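Pelley Library, 5/31/19
Some notes on our new way to lend laptops, as I promised. I write it in several small posts, so please be patient with me.

1/ Until February we had a paper book at the front desk. A student wrote the name, the card number and the number of the laptop, and we wrote the hour. On exam days the queue went as far as the stairs.

2/ Now we have lockers with a card reader, in the corridor between the old reading room and the printers. You touch your card, a door opens, you take the laptop. When you bring it back you put it in any free door and connect the cable. Please do connect the cable.

3/ The old reading room dates from 1878 and it has very few sockets. This was the true reason for the change. The students were asking for more desktop computers and we could not put them anywhere without lifting the floor.

4/ We compared two suppliers, Hourani and Gosunar. The Gosunar lockers were cheaper, but they wanted a separate password for each student. Hourani could read the university card we have already. My colleague Alfie Yeoman made the test with his own card and also with a very scratched one, and both worked.

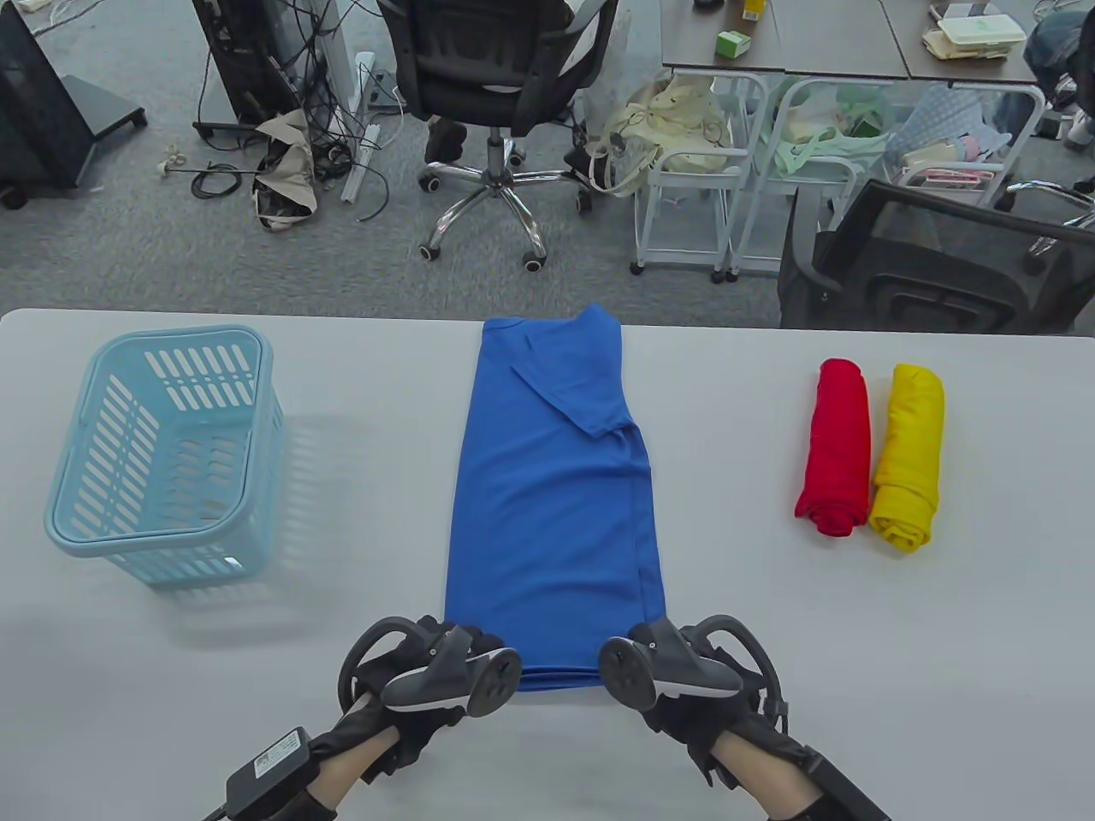 5/ The loan is four hours. We discussed this a lot. In the paper time it was two, and many people came back only to ask for two more, so we have simply put them together.

6/ In the first month we had 233 loans. In the same month last year the paper book shows 111. I do not say that all of the difference comes from the lockers, as the book was not always filled in with care (also by me).

7/ What is not good yet: the small screen on the lockers goes dark after a short time and people think it is broken. It is only sleeping. Touch it once. We have put a label, but the label is under the screen and it seems that everybody looks over it.

8/ Also not good: the files. Each laptop is cleaned when it goes back in the locker, so what you saved on the desktop is lost. One student lost a chapter this way and I felt very sorry. Save in your Perine folder or on a stick, please, before you close the lid.

9/ Someone asked if the printers work from the laptops. Yes, all of them on the ground floor. For the colour printer upstairs you must choose it from the list by hand, it does not come by itself.

10/ Eugénie Millet from the computing service comes to us every second week to do the updates. In that morning half of the doors show a red light. They are not out of order, they will be green again after lunch.

11/ Visitors without a university card can still ask at the desk. We kept a few older laptops for them, and yes, for these we kept the paper book too.

12/ For September I would like to have some chargers to lend separately, as this is now the question I hear most. If your library does this already, please write to me how you get them back.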